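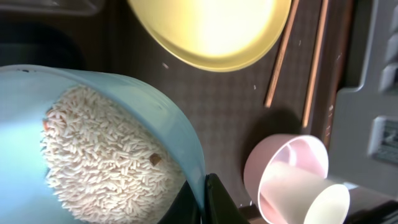

Triltov rice-and-tray subset: known fault and excluded episodes

February 2026

This folder holds the two-arm tabletop recordings in which rice was spilled or the gripper pushed on a dish. They were split off from the main Triltov release after a fault was found in the left arm's grip control. The main release has 3,395 episodes. This subset has 200 and should not be mixed into it for training.

What went wrong

The grip controller reads finger force at a fixed rate and stops closing when the force passes a limit. After the Bondness firmware update, the left arm kept using an old zero point until it was power-cycled. The force it reported was too low, so the fingers went on pressing after they should have stopped. On a rigid object the motor stalled and the run ended. On a light bowl the rim was pushed down and the bowl tipped.

In 70 of the episodes the bowl tipped far enough to lose rice. In 100 it tilted and was set back. The others ended in a motor stall – no spill, but the log shows the overcurrent flag. 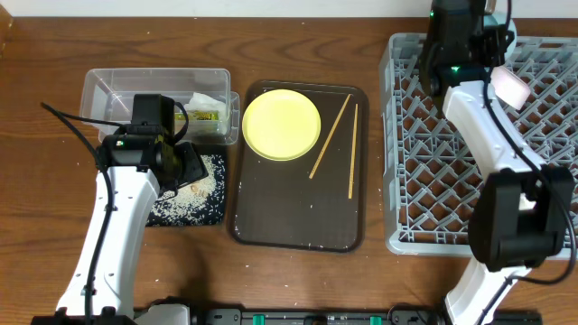 Head view. Loose rice on the placemat, with a few specks on the serving tray.

Files

episodes/ – one folder per run, with head and wrist video
force/ – raw and corrected finger force, CSV
labels.csv – episode number, outcome, stop reason

The corrected force column was computed afterward from the idle reading at the start of each run. Use it for analysis only. The robot acted on the raw value.

Safety note

The emergency stop worked in every run and no one was hurt. Keep hands away from the left gripper until the zero check passes. The check is in tools/zero_check.py and must be run after any firmware change, with the fingers open and clear of the table.

Open issues

Wrist video from the Ibarra station drifts against the force log in longer runs. Tudby has the same firmware but has not been tested.

Contact: Qusai Boutros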